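2018-05-25
Textiles bench, Kuvivel workshop

White lining cloth, Silby order. Carried on from the notes I left in February, which stopped at the first wash test.

Took the thin white off the roll this morning and cut the trial pieces at 45 cm square. The roll label says Pludberg, lot 353, so it is the same lot as the February pieces and the results can go in the same table. Edges left raw on purpose. Piyumi Chowdhury wants to see how far they fray before we decide on a hem, and a pinked edge would hide that.

Cutting was slow. The cloth slides over itself as soon as there is more than one layer, and the scissors push it along before they bite. Ended up using the rotary cutter on a single layer with the steel rule weighted at both ends. Corners came out clean that way. The first two pieces I cut with scissors are off square and have gone in the scrap drawer — don't use them for the shrinkage figures.

Folding. I tried the usual way, corner to corner and smooth from the middle, and the top layer creeps. Picking up by the corner is the easy part. The middle then drops into soft folds and by the time the cloth is over the bench the far edge has turned under. Putting it down edge first and letting the rest follow works better. Slow hands, and keep the fan off.

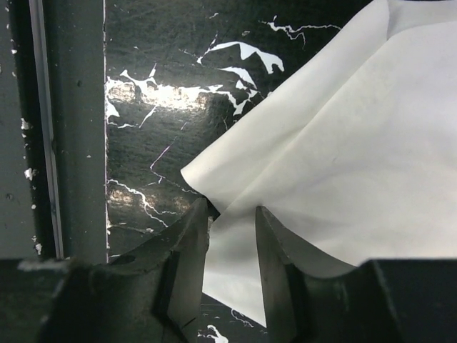

Does this cloth need pressing before it is folded? Only if it has been stored in a heap; straight off the roll it lies flat enough after a shake and a few minutes on the bench.

Pressing, for the pieces that do need it: cool iron, dry, with a cotton cloth between. I had the iron too warm on a scrap and it went shiny along one side. Steam leaves a ripple near the raw edge that doesn't come out again until the piece is washed.

The dark tops are much better than the pale bench for checking this stuff. Against black you can pick out a crease or a pulled thread straight away. On the cream laminate I missed a snag as long as my thumb and only found it when I was stacking.

Stack is on the middle shelf, tissue between layers, weight on top. Please don't pull from the bottom.

Still to do:
Fray check after the second wash, measure from the pencil line and not from the edge.
Ask Silby whether they want the hem rolled or turned twice. Their sheet says both.
New blade for the rotary cutter, the current one skips — spare is meant to be in the tin by the window but I couldn't find it.
Copy the lot number on to the bag labels.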